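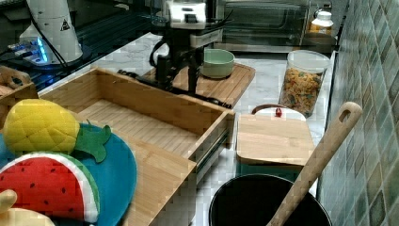
Running an open day for a kitchen robot is mostly a matter of running an open day for people, who are much harder to program. The arm will do what it did at rehearsal, give or take. The visitors will lean, point, ask if it does windows, and put their coffee exactly where the arm needs to go. What follows is how we set up and run a public demo of a countertop arm, written for whoever gets the job next in Lirport or Jukulville. Start with the props, and keep them humble. A plush pineapple and a plush watermelon slice on a turquoise plate will hold a crowd longer than anything in your slides, and a plush pineapple that lands on the floor is still a plush pineapple. Leave the big drawer open and empty, so that everyone can tell there is somewhere for things to go.

Two weeks before

Pick three tasks. You will want to pick nine. Write the nine down, enjoy the list, and cross out six. The three that survive should each be finished inside a minute, look different from each other, and make sense to a person who walked in halfway through. Fruit into a drawer is good. Bowl onto a cutting board is good. Stirring an empty pot with a wooden spoon is oddly popular, and I've given up trying to understand why.

Avoid tasks whose success can't be seen from six feet back. We once spent a whole morning showing that the arm could close a lid to a very precise torque. It was our best engineering of the year and it looked like an arm touching a lid.

Write a one-line name for each task in words a visitor would use. "Put the fruit away," for instance. The name goes on a card, and the card goes where the operator can see it too, as operators under pressure will otherwise say "pick-place variant B" to a child.

The day before

Clear the room first, then the counter. Go around with a box and take away anything that rolls, spills, or belongs to the person who organized the last event. Keep enough ordinary kitchen on the counter that it still reads as a kitchen. A jar of colored pasta earns its place, provided the lid is on. Check the lid. Check it again after anyone under the age of ten has been in the room.

Mark the props' starting spots with small pieces of tape. Use tape the same color as the counter if you can get it, or you'll spend the day answering questions about the tape.

Run all three tasks in order, from a cold start, with the lights you'll have tomorrow. Then open the blinds and run them again. Our worst visit so far was at the Ngubane building, on a bright morning after a gray rehearsal, when the sun came straight down the counter at eleven and the arm developed strong opinions about a shiny pot. We now hang a plain curtain and feel no shame.

Set the barrier next. A rope works if you have one. A row of chairs works too, and people will sit on them, which keeps them still. The distance is whatever your safety sheet says, measured from the arm at full stretch with something in the gripper. Measure it with the spoon. Half the setups I've been shown were measured with the arm politely folded.

Print the run card. Ours has this on it and nothing else:

1. Arm home, props on tape, drawer open.
2. Host says what is about to happen.
3. Operator says "moving," out loud.
4. Task.
5. Operator says "stopped," out loud.
6. Host takes questions. Operator resets.
7. Back to 1.

Steps 3 and 5 get skipped by the second hour. Put them back.

Who does what

You need a host and an operator, and they must be two people. The host talks and watches the visitors. The operator watches the arm with a hand at the stop button and does not talk, apart from the two words above. Every demo I've seen go sideways did so while one person was doing both jobs and telling a funny story.

A third person at the door is worth having on a busy day. Their work is to let in 15 people at a time and to tell the sixteenth that it won't be long. Above 15 the back row can't see the counter, and a back row that can't see starts a conversation of its own.

Urmas Rätsep ran our first season as operator and left us a habit I still recommend. Before each group he put one hand flat on the counter, looked over the props, and touched nothing for a few seconds. He found a surprising number of problems that way. He also looked very serious, and groups got quiet without being asked.

The script

Keep the opening under 40 words. People came to see a thing move, and every sentence is standing between them and it. Ours goes: "Good morning. This arm is going to put some fruit away. The fruit is a toy, the arm is not, so please stay behind the chairs. If it misses, it'll try again. Ready?"

You'll notice it mentions missing. Say so before you start. A miss that was announced gets a friendly groan, and the retry gets applause. A miss that comes as a surprise gets one helpful gentleman explaining to his wife what is wrong with the industry.

Between tasks, take two questions and go on. If you take five, the fifth will be about jobs, and you'll still be on it when the next group is let in. Jobs is a fair question and deserves a proper answer, so have someone posted by the coffee who can give one.

Questions you'll get every time, with answers that have worked:

"Can it cook?" No. It can put a bowl on a board, and it's had a lot of practice.

"Is someone steering it?" Tell the truth, whichever it is. If a person is driving the arm for a task, say so and let the group watch them do it. They find that more interesting than you'd expect, and you won't have to remember what you told the last lot.

"How strong is it?" Give the payload from the sheet, in something they've carried. Bags of sugar are fine.

"What happens if I put my hand in there?" The demo stops and you've met the operator.

"Why is it so slow?" Because you're standing near it. I've tried longer answers. The short one does better.

When it goes wrong

It will. Decide in advance what counts as wrong. Our rule is that the arm gets two tries at a thing by itself. After that the operator stops it, the host says "we'll help it along," and the operator resets with the arm stopped and at home. Don't reach in to nudge the pineapple while the arm is thinking it over. You'll want to, and it'll look so easy.

If the software hangs, say it has hung. Don't narrate a pause as though it were part of the show. I once heard a host describe a frozen arm as "considering its options" for most of four minutes, and by the end he plainly believed it.

If it can't be brought back in five minutes, send the group for coffee and bring them in again after the next one. We've only lost a whole session once, at Jukulville, and that was a breaker in the hall closet that was also feeding the coffee urn. The urn drew more complaints.

Keep spares of anything soft. Plush toys vanish at open days at a rate I can't explain, though I have my suspicions about strollers. Count the props in at closing, and buy two of whichever one children like best.

Letting visitors have a go

Do this only with the arm's speed turned down and the stop button in your own operator's hand. One visitor at the controls, standing, with everyone else behind the chairs. Give them a job that's nearly impossible to fail, such as lifting a piece of plush fruit off its plate. Adults grip the controller as if it were a snake. Children are better at it and will tell you so.

Budget double the time. For our April open day we cut the visitor turn to a single pick each, and the line still went out past the coats.

After

Write the notes the same evening. By the next morning you'll remember it as having gone well, and you'll learn nothing. We use one sheet: task, tries, misses, what was said, what broke. Across last season we logged 1,035 runs on those sheets, and they've settled more arguments about what to fix than any meeting has. The drawer task was moved to first place on the strength of them. It had the fewest misses and the loudest laugh.

Put the sheet in the binder, and put the binder somewhere a stranger could find it. Ours lives under the counter at Lirport, behind the spare curtain.

If you're borrowing the Lolent demo kit, the run cards, door signs, and blank sheets are in the lid pocket. There should be 200 blank sheets. There won't be, so please print some more before you hand it on. And take the tape off the counter the same day. After a week it comes off in pieces, with a butter knife, and you'll be the one holding it.

Last updated: Wednesday, March 18, 2026
Contact the Lolent demo desk | Copyright Lolent 2026 | Back to top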